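Home | Archive | Threads | Authors | Subscribe

List: handheld-demos
Subject: Re: Revised procedure for collecting demonstrations with handheld grippers
Date: 4 September 2025

Dear list members,

Thank you to those who commented on the draft procedure. The message which prompted most of the replies is quoted below, with our response after each point.

> The Gurkel group has been recording lid and container tasks since the winter, and
> we are concerned that the draft sets a target of 3000 demonstrations without saying
> what counts as one. Our operators restart a take whenever a grip slips. If those
> takes are thrown out, the learning system never sees a recovery.

The point is accepted. Section 2 will now define a demonstration as one continuous recording of one task, from the signal to begin until the operator returns both grippers to the rest position. A slip followed by a second attempt within the same recording is to be kept and labelled "recovered". A recording abandoned before the task is complete is to be kept in a separate folder and will not count towards the target.

Of the 1318 recordings received from Trukolholm so far, 28 had been trimmed by the operator to remove a failed grip. Sites are asked not to trim recordings. If the original file still exists, please send it again under its original name.

> Could the organisers also say how much the surroundings ought to vary? Our
> recordings all come from the same bench, with the same lighting.

Sites should change the working location at least once per session. Floor-level tasks are welcome, as are ordinary rooms with furniture and equipment about. The operator's own hands and clothing need not be kept out of view. What must stay consistent is the marker arrangement: the cubes are to be fixed to the grippers before the session and left alone until it ends. If a cube is knocked or turned, stop, repeat the calibration and begin a new recording.

We would also remind sites of the following:

- Start the timer before reaching for the object, and let it run until the grippers are at rest.
- Keep the marker cubes in clear view of the head camera. Bending low over an object is the most common cause of lost tracking in the files we have checked.
- Route cables so that they do not pull on the grippers at full reach.
- Note the object in plain words in the session sheet (for example, "square plastic container with lid"). Stock codes are no use to the labelling team.

The Tsikata format remains the only one accepted for upload. Conversion scripts for older files are in the shared folder, and the version now posted there corrects the fault in the time stamps reported by two sites.

The final procedure will take effect in October. Until then, recordings made under the draft will be accepted, provided that the session sheet is complete - several have reached us without the operator's initials or the calibration result, and these cannot be used. Comments on the labelling categories should be sent to the list so that all sites may see them.

Yours faithfully,
Programme Office
Clundano Demonstration Programme

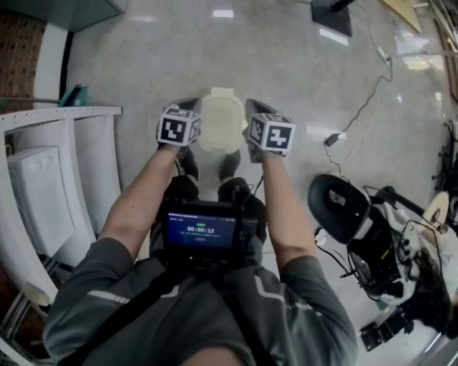
Consolacion Navarro: I support keeping the recovered takes, but one label will not be enough. A slip corrected in a moment and a dropped object picked up again are different behaviours, and we would want to weight them differently in training. Could the session sheet carry a short note on what went wrong? Our operators could fill it in between recordings without much delay.

Contact the list owner | Copyright Clundano Demonstration Programme | Back to top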